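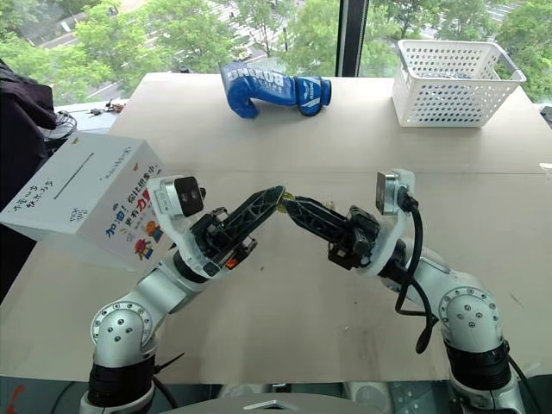
Danica Beneš still writes letters (and she wants you to write one too)

I got to the café in Madgate at 8 in the morning, already late, and Danica Beneš had her pen out. She was finishing a page to a cousin in Jakevby and held up one finger until she'd signed it. Fair enough!

She's written 325 letters since last July. She knows because she keeps a list in the back of an old address book, with a check mark for every reply. "I'm at 200 back," she told me, very pleased. "People say they never get around to it, but they do if you ask them a question. So I always ask a question. What's growing in your yard, did you ever fix that door, that kind of thing."

I asked how it started and she laughed. Her phone died on a trip, she bought a pack of six postcards to kill an evening, and she liked it so much that she went back for more the next morning. The one she remembers best went to Pak-hei Chung, her old neighbor, who wrote back four pages on the subject of soup. They've been at it ever since, mostly still soup.

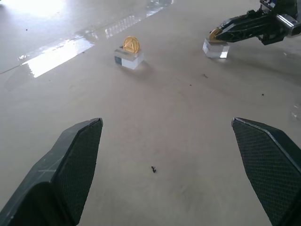 Close up: crosshatched pads on the inner sides of the two fingers.

I'd expected fancy paper, but she uses a plain yellow pad and whatever pen is in her bag. "Nice paper scares me. I'd be sitting there trying to sound smart." She doesn't do drafts, either. If she spells something wrong she crosses it out and keeps going, and if she runs out of room she writes up the side (my grandmother did that, and I'd forgotten all about it until Danica showed me).

Doesn't it get expensive? "Stamps, yes. I gave up my fancy coffee," she said, over a fairly fancy coffee that I was paying for.

Before I left she tore a sheet off the pad, pushed it across to me and asked who I owed a letter. I said my brother. I wrote half of it on the bus home.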